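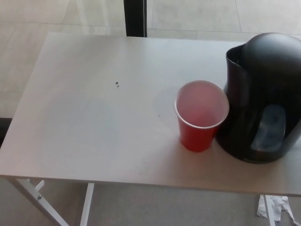 八月，下午，水台

搬到Mathur楼以后，我们组花时间最多的题目是喝水。Trondora项目的进度表上没有这一项，可要是按大家站着讨论的时长排序，它应该排在夹具前面，仅次于空调温度。起因很简单：走廊尽头的饮水机撤掉了，换来一张通知，通知上说后续安排另行通知。等不到另行，只好自己来。于是有了现在这张白桌子，黑色的大滤水壶靠右放，红色塑料杯紧挨着壶，剩下的台面空出来一大片，白得让人心虚，因为只要是白的，灰点子就一个都藏不住。我今天下午专门给它记一篇，免得下次换人接手又从头吵起。

先说桌子。它是从样品间搬来的，原先打算当装配台用，试了一周，嫌台面太亲灰，谁往上放一颗螺丝都像在办展览，就退下来当水台了。哑光的白面，抹布擦过去以为干净了，换个角度又看见淡淡的印子。我查过以前的本子，前前后后用过的清洁办法如下，按失败先后排：

清水加旧毛巾。印子变大，变淡，分布更均匀。从统计上讲算改善。

清水加纸巾。留纸毛。纸毛也是白的，所以当时大家觉得效果不错，第二天早上太阳斜着照进来才发现。

Fasen的那瓶台面清洁剂，柠檬味。能去印子，但味道停留的时间比印子还长，有人说喝出来的水也是柠檬味，我认为是心理作用，后来我自己也喝出来了。停用。

温水加一滴洗洁精，拧干的超细纤维布擦一遍，再用清水布擦一遍，最后干布收。目前最好，整套下来不超过10分钟。缺点是要三块布，而我们永远只找得到一块。

小黑点另说。水台上的小黑点有两种来历，一种一擦就走，多半是灰或者从隔壁飘过来的碎屑；另一种擦不走，是台面本身的点，搬来的时候就在。问题在于光看分不出来，所以每个新来的人都要对着擦不走的那几个用一遍力气。Bhupendra Rawat擦得最认真，拿指甲刮，刮完又拿酒精，然后来问我是不是材料缺陷，要不要写进记录。我说写吧。他就写了，写了半页，附了示意图，标了方位，比他上个月的季度小结长。示意图我夹在本子后面了，以后凡是对黑点有意见的，先对图。

图上没有的，才擦。

桌脚。白漆金属脚，左边那头靠上的地方有一小段斜撑，用螺栓固定。上周有人说倒水的时候桌子晃，我蹲下去看了看，把那颗螺栓紧了四分之一圈，晃的感觉没了。后来又有人说晃。再蹲下去，螺栓没动，是地不平。Mathur楼的地不平这件事，我们在装配间已经用水平仪证明过一次，报上去，回复说在允许范围以内。允许谁的范围没说。暂时的办法是往偏高那头的对面垫一片裁好的橡胶皮，垫了，好了，过两天打扫卫生的时候又被扫走了。橡胶皮的长相实在太像垃圾，下回裁一块颜色鲜艳的。

说到垃圾，记一条老规矩：桌子底下不是废纸篓。右边桌脚旁边的地上有一团揉皱的白纸，或者纸巾，我没捡起来展开看，也不打算看。擦水的纸请走两步，桶在门口。这条规矩写在门后那张纸上，排第一，字也最大。估计就是因为写在门后，门开着的时候看不见，而我们的门从来是开着的。

再说壶。

壶是大号的，黑色，盖子圆鼓鼓的，亮面，谁摸过都有记录。前面有一块略带蓝色的半透明窗，理论上是让人看水位的。设计得挺好，只要有人看。我们组的实际用法是：提起来，掂一掂，觉得还有，倒，倒不出来，放回去，走开。下一位重复以上步骤。我统计过一上午，后来觉得这种统计对同事感情没有帮助，把那页撕了。

于是有了加水的规矩，试行第三版：

第一版，谁倒完谁加。失败。没有人倒完过，大家都给壶底留一口，那一口水在壶里的资历比实习生还老。

第二版，排班。失败。排班表贴出来当天，排在前面的人出差，后面的人以为顺延，再后面的人以为不顺延。

第三版，看窗。水位低于窗的一半，看见的人就加。目前运行情况：大家走过水台时都目视前方。

加一次水从水龙头接满到滤完，大约20分钟。这个时间是我拿手机计的，新滤芯，壶盖盖好，中间没有去偷看。偷看会不会变慢没有测。滤芯老了以后会更慢，慢到你觉得它在考虑。赶时间的人容易犯一个错误，就是上仓还没滤完就倾斜着倒，没滤过的水从盖子边上溜下来，混进杯子里。喝是喝不坏的，只是那还要这把壶干什么。

水质。既然是实验室，总得有个数字。拿借来的TDS笔测的，自来水读数232，滤过以后降了一些，降多少我没记，因为笔没电了，屏幕灭在我抄数之前。Bhupendra说可以按趋势估。我说趋势只有一个点。他说那就画一条过这个点的线。这话我原样抄在这里，留给他以后评职称用。

另外注明，TDS笔测的是溶解的东西总共有多少，好坏它不管。别拿着它去测别人的茶，然后一脸沉重地走开。上个月已经有人干过了，茶的主人两天没喝茶。

滤芯的更换记录，从今天起写在本子封底，不要再写在壶上。之前有人用记号笔在黑壶上用黑笔写日期，这份记录非常安全，至今无人破译。换滤芯的步骤抄一遍：

一、新滤芯拆袋，泡水，按说明书的时间泡，别拿去微波炉加速。

二、提着在水里晃几下，把气泡赶出来。没赶干净的话会滤得很慢，这时不要怪供应商，先怪自己。

三、插到底，感觉到卡住了才算到底。“差不多到底”就是没到底。

四、头两壶水不喝，浇花。我们没有花，浇隔壁的。

五、在封底写上日期和名字。只写日期不写名字的，视为我换的，功劳归我。

备用滤芯放在白柜子第二层，Flirnosach上回送来一箱，箱子上写着“配件”，和另外四个写着“配件”的箱子放在一起。我在侧面补了一个“水”字。别的组来借可以，登记。

杯子。红色的塑料派对杯，里面是白的，是Trondora中期评审那天买的，原计划喝可乐庆祝，后来评审意见下来，可乐照喝，庆祝省略。剩下的杯子就成了公用杯，一直用到今天。这种杯子有个特点，每只都长得一模一样，而每个人都坚信自己认得出自己那只。有人靠杯沿的小折痕认，有人靠位置认，说“我那只永远挨着壶”。问题是挨着壶的位置只有一个，主张这个位置的人有好几位。

现在台面上就有一只，右边都贴到壶身上去了，看上去是空的。谁的，不清楚。往里看了看，也没看出线索。按照规矩，下班时还在台上的无主杯一律洗了倒扣。我下班的时候处理它，如果你读到这里想起来是你的，已经晚了，去柜子里拿新的。

关于杯子放哪里，我的建议是别贴着壶放。贴着放，提壶的时候壶肚子一蹭，空杯就倒，杯子又轻，滚起来很有主见，能一直滚到台子那头。有水的时候更精彩，这张台面没有挡边，水往哪边流取决于那片橡胶皮还在不在。所以从水流方向可以反推橡胶皮的状态，这大概是本组唯一一套免维护的在线监测系统。

放杯子的正确位置：壶的左前方，留一拳的空。一拳以我的拳头为准，Bhupendra的手大，他那一拳够再放一只杯子。

有人提议买托盘。讨论记录如下。赞成的理由：接水，集中，好擦。反对的理由：托盘会积水，积水要倒，倒托盘的人从哪里来，参见加水规矩第一版到第三版。表决没有进行，因为说到一半大家渴了，壶是空的。

还有人提议买带轮子的饮水机，报价我看了，批不下来，审批单上要填“与项目的关系”。我填过一次“人体含水”，退回来了，批注是请具体说明。

桌子左边空着的这一大片，再重申一遍，它是故意空着的。它不叫“临时放一下”。历史上在这里临时放一下过的东西有：快递，半个柚子，一台等待报修的扫码枪，一盒没有盖的润滑脂。润滑脂那次之后才有了柠檬味清洁剂那次，因果关系清楚，不再追究。空着的意义是提壶和加水的时候有地方周转，以及让我路过的时候心情好一点。这两条同等重要。

待办：

裁一块颜色显眼的橡胶皮，垫桌脚。橙色最好，有什么用什么。

门后那张规矩挪到水台正上方的墙上。上次提过贴墙要申请，那就用磁铁，先看看墙吸不吸。

买超细纤维布，一包，藏起来两块。

TDS笔充电，还给人家，还之前把滤后的数补上。

桌子底下的纸，捡了。我捡。算了，先写在这里，看下班前有没有别人捡，给大家留个机会。

补记，傍晚：紧过的那颗螺栓又看了一遍，没松。壶加满了，是我加的。布还是只有一块。上仓滤到一半的时候有人过来提起来掂了掂，说今天挺沉，然后放回去走了，没倒水，大概只是想确认一下。

标签：车间杂记 / 后勤与生活 / 水台

打印本页　|　用电子邮件发送给同事

读者留言（5）

样品间老刘：这桌子当初说是借的。借条还在我抽屉里，不急，就是提一句。

Bhupendra Rawat：半页是因为示意图占地方，正文只有六行。另外过一个点的线有无穷多条，我当时的意思是挑一条好看的。

隔壁：原来我们那盆绿萝是你们浇的。能不能先说一声，我们自己也浇，它现在有点站不住了。

小何：橡胶皮是我扫走的，对不起，真的很像垃圾。橙色的我这里有边角料，明天带过来。

匿名：挨着壶那只是我的。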